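Home | About the project | Reports | News | Get in touch

Progress report: the Tirnard to Brakent coach link, second stage

Hello Birsen, and everyone at the Skelent Fund who reads these after her,

Well, we have a coach that meets the last flight! I know that was the bit you were most worried about when you signed off the second payment, and I was too, so I'll start there.

The last arrival into Tirnard is down for 22.40, and until the spring the last public bus left at 22.25. If you landed on that flight and didn't have someone to fetch you, it was a taxi or a plastic chair until morning. Since June the Dursun coach has waited at stand 4 until the bags are through, and then it goes to Brakent by way of the hospital and the college. The drivers have been lovely about it. We did have one long argument over what "until the bags are through" means, and in the end we wrote down that the coach leaves when the baggage desk rings the driver, or at 23.45, whichever comes first. It has gone at 23.45 with people still inside the terminal twice. Both times we paid for taxis out of the contingency line, and you'll find the receipts in the folder.

Tickets next. We sold 300 in the first month, against a target of 500, so yes, we're behind. I'd set the target using the airport's summer numbers and then we started three weeks later than planned, which I should have changed on the form and didn't (sorry). The second month was 500 on the nose, and I'm happier with that than I can say. Most of those were singles into Brakent. Hardly anyone buys a return, even though it's cheaper, and I think that's because people coming off a plane late at night don't want to think about going back yet. I'd like to try selling the return half on board the following week, if Dursun's ticket machines can manage it. They're looking into it.

The booking page is better than it was. You can now put in your flight number and it tells you whether the coach will wait, and it sends a text if the flight is running late. It doesn't work for people with foreign phone numbers, who are of course exactly the people who need it! Our web developer has a fix in testing and wants another fortnight. I've asked for the page in Turkish and Polish as well as English, and Birsen Şimşekoğlu has very kindly offered to read through the Turkish before it goes live, so thank you for that.

Signs in the terminal have been slow going. We have 11 agreed with the airport and seven of them up. The other four are on the wall between arrivals and the car hire desks, which is being repainted, and I've stopped guessing when that will be done. In the meantime there's a pull-up banner, and it falls over whenever the doors open.

Money: we've spent a bit less than planned on fuel and a bit more on drivers, because the late shift pays extra after midnight and the run back to the depot always falls after midnight. I had that down as an ordinary shift in the original budget. The difference is covered until the end of the year, but if you were to fund a third stage I'd want to put the proper rate in from the start. The leaflets came in under budget. We printed 300 for the hotels and guest houses in Brakent and they've all gone, so I'd like your permission to move what's left on that line over to a second print run.

A few things people have told us. They like that the coach is warm and that the driver gets out to help with cases. They don't like paying by card only. Two passengers with wheelchairs have travelled with us and both said the ramp was fine but the stand was badly lit, so I've written to the airport about the lamp and I'll write again if I hear nothing. One gentleman wants us to run to the ferry as well, and he has now emailed five times.

Before the next report I need to settle the winter timetable, when the last flight moves to 22.05, and find out whether the hospital stop can shift to the main entrance. I'd also be glad of half an hour on the phone about the return tickets, any morning before ten suits me.

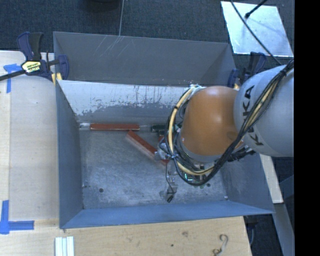

I'll send the full passenger figures separately, as the spreadsheet is too wide to paste in, and the driver rota will come with it.

Contact the coach link team | Copyright Tirnard to Brakent Coach Link | Back to top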